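Part 3: Setting Up Your Reading Journal

Ok, you've installed Balus and you've made an account. Now comes the part I like, which is getting your books in there and writing about them. I've kept my own journal in this thing for years (1,143 books so far, and yes, a lot of those are mysteries), so I'm going to walk you through it the way I do it myself.

Before you start, have three or four books you've finished lately next to you. You'll want the real copies if you can get them, for the page counts.

3.1 Adding your first book

1. Open Balus and tap Shelf, then the plus sign.

2. Type the title. If a list drops down, pick the edition that matches yours. I can't stress this enough! I once logged a paperback of 391 pages as the large print edition and my page totals were off until November.

3. Check the author's name. The search pulls from more than one catalog, and they don't always agree on accents. My copy of the Milošević novel came in twice, once with the accents and once without, and I had to merge them by hand (see 3.4).

4. Enter the date you finished. The format is month, day, two-digit year, so 10/16/18 and not the other way around.

5. Tap Save.

Note: If you gave up on a book, don't skip it. Choose Set Aside instead of Finished and type in the page where you quit. I quit a family saga at page 263 and I'm glad I wrote that down, because I went back to it a year later and loved the second half.

3.2 Writing the review

1. Tap the book, then tap Write.

2. Pick a template. There are two, Short and Long. Short gives you a box for what it's about and a box for what you thought. Long adds characters, setting, favorite line and "would I lend it."

3. Write your plot summary first and your opinion after. I do it the other way when I'm mad at a book, and those reviews make no sense to me later.

4. If you're giving away the ending, highlight that part and tap Hide. It shows up as a gray bar until somebody taps on it.

5. Give it stars, or don't. You can leave the stars blank and the review still saves.

Caution: Balus does not save while you type. Tap Save Draft before you switch to another app. I lost a very long rant about a Valitz thriller this way and never had the heart to write it again.

3.3 Sharing with your book club

1. Go to Groups and tap Join. Type in the code your group leader gave you.

2. Under Privacy, choose who sees what. I let my club see reviews but keep my Set Aside list to myself (Kalliopi Georgiev picks half our books and I don't want to hurt her feelings).

3. Tap Sync.

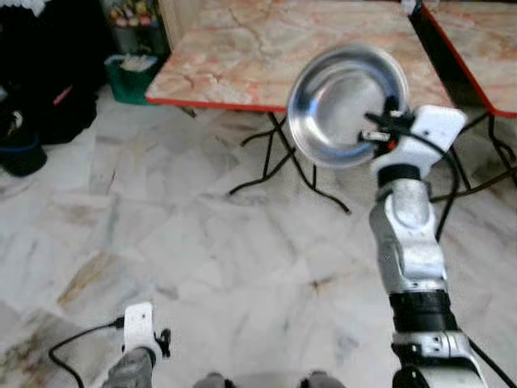
The first sync can be slow if you've got a big shelf. Leave the app open and go read a chapter of something. When the little circle stops spinning, your reviews are up and everyone in the group can comment on them.

Note: Comments come in oldest first. To flip that, tap the arrow at the top right of the thread.

3.4 Fixing doubles

1. Press and hold the copy you want to keep.

2. Tap Merge, then tap the other copy.

3. Look over the review before you say yes. If both copies had one, Balus keeps the longer of the two and drops the other.

Caution: There's no undo on a merge. Export first, under Settings, then Backup. If you're moving over from Altevance, do your merging after the import is all the way done. Borislav Stoyanova did his halfway through and ended up with 105 doubles to clean up.

Next up is Part 4, reading goals and the yearly report.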